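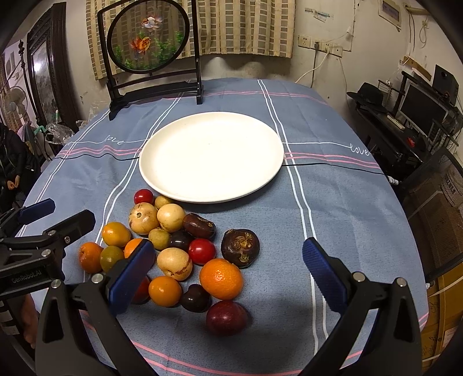

*Two hand-held grippers at the fruit table, with the plate empty.*

**Fruit packers at Tradcombe get a say in how the new line picks**

June 6, 2021

The packing hall at Tradcombe has been running its first automated picking line since March, and the mood on the floor is a good deal brighter than many expected. The line, built by Terkuseck, handles the long, dull part of the job: lifting fruit one piece at a time and setting it down without a bruise. It got through 2,253 trays in its first full month – 1,561 of them with no human hand needed at any point.

What makes the project such a pleasure to follow is who does the teaching. Packers now spend part of the week at a table with hand-held grippers, picking up plums, mandarins and cherry tomatoes and putting them on a plate, over and over, so that the machines can learn from people who have handled fruit for years. They know how hard you can squeeze a ripe plum, and it shows in the results!

The change to the working day is real. Shifts at the belt have been cut to 2 hours at a stretch, and sore wrists come up far less often at the morning meeting. 10 packers have moved to the new teaching posts on a higher rate of pay, and the firm has promised that no jobs will go before the next review.

Not everything is settled. Mixed crates still slow the line down, and some of the older hands miss the chatter at the belt, which has been moved to make room for the machines. Packers have asked for it to go back by the windows.

The Rutherford site is next to get the line, with Sorkine to follow once the floor there has been relaid.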